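Haslam's shape blocks are back, and so is the big promise

Olusden - The plastic shape sorter, a toy most parents already own and have stepped on at least once, is getting another push as a learning tool. Drurnex, the company behind the Haslam block set, said on 8 March 2021 that it will send 1,000 sets to preschools and day cares by July.

The company says children who sort shapes for a few minutes a day become "ready for numbers" sooner. It did not say how much sooner, or sooner than whom.

What it offered in place of a study was a four-page leaflet. The leaflet mentions a tryout at a day care in Dindovden with 40 children, all of whom got the blocks. With no second group playing with something else, it is hard to see what the tryout was supposed to show. Three- and four-year-olds tend to get better at sorting things over a winter whether or not a company mails them a box.
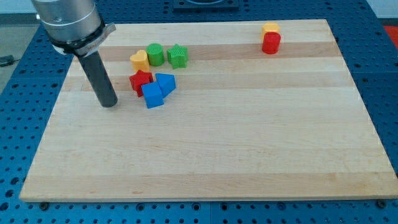 A heart, stars and a cube: colorful plastic shape blocks grouped on a light maple board.

The blocks themselves are hard to dislike. The colors are bright, the shapes are easy to tell apart, and a child can name a heart or a star without any help from a leaflet. As a toy, the set looks fine - much like the ones that have been sitting in waiting rooms for years.

The price is another matter. Drurnex plans to sell the set to families for $50, a good deal more than a plain sorter costs at most discount stores. Asked what the extra money buys, the company pointed to a "guided play plan," a printed card that tells parents to say the name of each color out loud.

Day cares that take the free sets will be asked to fill out a survey at the end of the summer. The questions, a copy of which came with the announcement, ask how much the children enjoyed the blocks. None of them ask about numbers.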